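Kleine Küche sauber halten: was bei mir funktioniert

12 Kommentare – 14 mal geteilt

Ich wohne seit vielen Jahren in kleinen Wohnungen und habe immer eine kleine Küche gehabt. Am Anfang habe ich alles einmal im Monat geputzt, und dann war es jedes Mal ein halber Tag Arbeit. Heute mache ich jeden Abend wenig. Einige Tipps habe ich von den Leserinnen und Lesern bekommen, vielen Dank dafür.

Der Tisch ist bei mir die wichtigste Fläche, denn auf ihm stehen Geräte und Lebensmittel nebeneinander. Ich wische ihn zuerst mit einem feuchten Tuch und wenig Spülmittel, danach mit klarem Wasser, zuletzt mit einem trockenen Tuch. Auf weißen Flächen bleiben sonst Streifen, die man erst bei Tageslicht bemerkt.

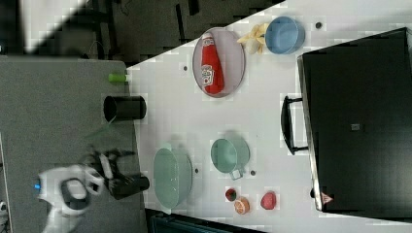
Haushaltsblatt Rimura, Heft 712

Ketchup lässt sich gut entfernen, solange er frisch ist. Wenn er auf dem Tisch angetrocknet ist, lege ich ein nasses Tuch darauf und warte. Kratzen soll man nicht. Auf Stoff nehme ich zuerst kaltes Wasser von der Rückseite und dann Gallseife, heißes Wasser macht den Fleck nur fest. Den Rand der Flasche wische ich nach dem Essen ab, dann klebt auch der Deckel nicht.

Bananen bewahre ich nicht im Kühlschrank auf und auch nicht neben den Äpfeln, dort werden sie zu schnell braun. Sind sie schon sehr reif, schäle ich sie und friere sie in Stücken ein. Für einen einfachen Kuchen brauche ich 2 Stück, die anderen kommen in den Haferbrei.

Beim Backofen gilt für kleine und große Geräte das Gleiche: Stecker ziehen oder Sicherung aus, ganz abkühlen lassen, dann erst putzen. Ich rühre Natron mit etwas Wasser zu einer Paste, streiche sie auf die Flecken im Innenraum und lasse sie über Nacht. Auf die Heizstäbe darf nichts kommen. Die Krümel vom Boden hole ich vorher mit einem trockenen Pinsel heraus. Aus dem Laden Csizmadia habe ich einmal einen teuren Reiniger gekauft, und ich habe keinen Unterschied gesehen.

Eine Leserin aus Brilville hat gefragt, wie man Siebe und gelochte Bleche reinigt. In den Löchern sammelt sich gern Kalk und Stärke von den Nudeln.

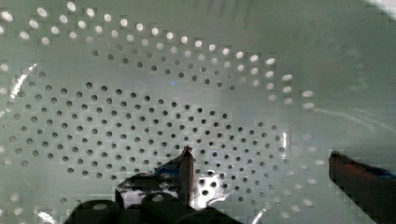

Ich nehme eine alte Zahnbürste und arbeite immer von der Rückseite, so drückt man den Schmutz wieder hinaus und nicht tiefer hinein. Bei Kalk hilft Zitronensäure in lauwarmem Wasser – bei emaillierten Sachen und Aluminium bitte nicht, die werden matt. Nachher gut spülen und mit dem Rand nach unten trocknen lassen.

Zum Schluss noch die Tücher. Ich habe eines für den Tisch und eines für den Boden, in verschiedenen Farben, damit ich sie nicht verwechsle. Beide wasche ich bei 60 Grad und ohne Weichspüler, weil sie sonst kein Wasser mehr aufnehmen. Den Schwamm wechsle ich, sobald er riecht.

Im April schreibe ich über Vorräte und Motten.

Kontakt | © Haushaltsblatt Rimura | Nach oben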